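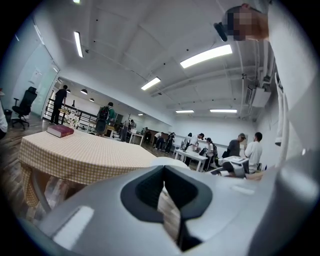

*The long room at the Kuusk building, with the yellow-and-white gingham table at left.*

**Kuusk reading room moves to longer hours after lighting and layout work**

Tuesday, December 28, 2021

The ground-floor room at the Kuusk building will stay open until 9 p.m. on four weekdays starting in the new year, the building's operator, Goneck, said in a notice to members. Friday hours do not change. The room closed for part of November while electrical and layout work was done, and has been running on a reduced schedule since it reopened.

The room is used for reading, study and small group work. It is long and open, with a white ceiling divided into panels by beams and a wooden floor. A second area lies past the glass door on the left wall, marked off by a black metal railing, with dome-shaped pendant lamps overhead. Goneck counts both areas as one room for booking and for fire occupancy, and the limit of 56 people applies to the two together.

**Lighting**

The long fluorescent fixtures were kept. A plan from last spring would have replaced them with flat panels set between the beams, but the quote came in above the amount set aside and the panels would have required new openings in the ceiling. The contractor, Radoleck, instead rewired the existing fixtures onto two circuits, front and rear, so that half the room can be switched off in the evening. Both switches have been moved to a single plate.

Līga Koppel, who manages the building for Goneck, said the earlier wiring was the main obstacle to longer hours.

"We had one switch for everything," Koppel said. "If three people were reading at the front at eight o'clock, the whole room was lit. The extra hours were hard to justify on that basis."

The pendant lamps over the second area are on their own circuit and were not part of the work. They will stay on until closing.

**Heating and cooling**

The air-conditioning unit stays in its place at ceiling height on the right side, among the white pipes and conduits that run toward the back. The pipes will remain exposed. Boxing them in was considered and dropped on the advice of Radoleck, which asked for clear access to the joints for yearly inspection. The unit was serviced during the closure and its filter was changed.

Members reported in the fall that the front of the room was cold in the mornings. The timer now starts the unit an hour earlier. Goneck will review the setting after the first full month and may change it again if the rear of the room becomes too warm.

**Furniture**

The tables have been rearranged to leave a clear path down the room. Tables with cloths are for shared use and cannot be reserved. Members may move chairs between tables but are asked to put the wheeled office chairs back before they leave, and to lift other chairs instead of dragging them across the wood.

The gingham cloths were supplied by Avlow, which also handles the laundry. They are changed every Monday. A cloth with a spill on it should be left in place and reported at the desk; a spare will be put on the table the same day. Avlow has asked that members not pin or tape anything to the fabric, after several cloths came back in November with holes along the hem.

Pens and pencils are allowed at all tables. Paint, ink bottles and glue are limited to the second area.

**Books**

The house collection now stands at 571 titles, of which 151 were added this year, most of them from a single donation of history and reference works. The collection does not circulate. Books may be read anywhere in the room, including past the railing, but may not be taken out of the building.

Gintarė Hunt, who keeps the catalog, said the most common problem is hardcovers left open and face down, which strains the binding. Books should be closed and laid flat on the table when the reader steps away. Finished books can be left where they are. Staff reshelve at closing, and Hunt prefers this to having readers return them to the shelves themselves.

"A book on a table takes me a minute," Hunt said. "A book on the wrong shelf can be gone for months."

An updated printed list of titles will be ready in the second half of January. Until then the old list remains at the desk, with the new titles on a separate sheet at the back. Donations are closed until the shelving order placed in November has arrived.

**Access**

Evening entry will be by member card only. The desk will be staffed until 6 p.m.; after that, questions go to the building's phone line, and the number is printed on the desk. Guests must arrive before the desk closes and must be signed in by a member. The last entry is at 8:30 p.m.

Group bookings of up to eight people can be made for the second area, for two hours at a time. A group may not hold more than one evening booking per week. Bookings made before the closure have been carried over and do not need to be made again, though groups that met at 5 p.m. should check their confirmation, as some were moved by half an hour to fit the new schedule.

Membership fees are unchanged. Goneck said the cost of the additional hours will be met from the building's regular operating budget for the first six months, after which attendance figures for the evening period will be published and the schedule set for the rest of the year.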